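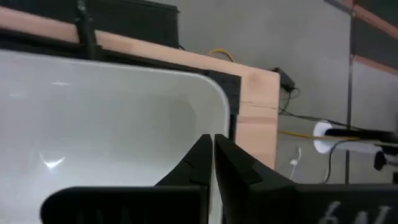 Figure 1. Glossy pale panel with a rounded corner, set in light wood.

4.2 How readers talk about endings

I'll admit I went into this part of the study expecting people to complain about endings, and boy, did they. I had read through the Clorard reader comments for the Cadby reprint series (short story collections, mostly family stuff, with a few war stories mixed in) and I kept a running file of every remark that mentioned how a story stopped. I stopped collecting on December 21, 2019, partly so that the holiday gift reviews wouldn't swamp everything else. Those tend to say "bought for my dad" and little more.

What surprised me was how often a reader who disliked an ending still gave the book a high rating. Take "The Duggan Sisters," the 1944 story that opens the second volume. It ends with one sister on the porch and the other one still inside, and we never find out who apologizes. Readers hated that! They called it lazy, they called it a cheat, one person wrote that she had flipped back to check for a missing page. Then they went on to say it was the story they kept thinking about on the drive to work.

Kwok-wai Chow, who coded the comments with me, read these as two separate judgments, one about craft and one about feeling. I'm less sure. When I went back over the comments we had disagreed on, a lot of them seemed to be arguing with the characters, and the writer just happened to be standing nearby. "She should have gone out to him" is advice. I don't think it belongs in the same pile as "the pacing was off," and for the first pass that's exactly where I had put it.
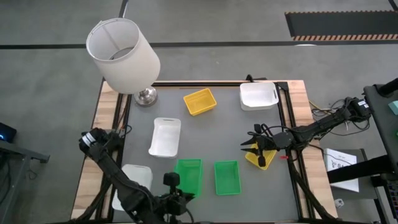

Figure 2. Table lamp and plastic bins on a gray worktable.

So we recoded. The new scheme has 9 categories, and the one I ended up leaning on most is what we called taking sides. A comment goes there if the reader tells a character what to do, blames one, or sticks up for one (mothers-in-law get very little sticking up for, I'm sorry to say). Chow and I matched on 90 percent of the comments the second time through, and most of the leftover arguments were over sarcasm.
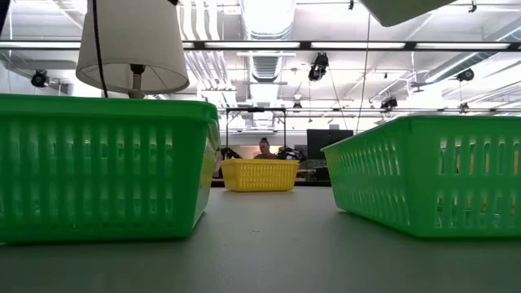

Age comes into it too, though I want to go easy here, as plenty of readers never mention theirs. Those who brought up grandchildren were more patient with the older characters, and they often retold a quarrel of their own before getting back to the book. The Bustico stories, with their long dinners and slammed doors, drew the most of this kind of thing. I come back to those retellings in section 5, where I look at how closely they follow the plot of the story under review.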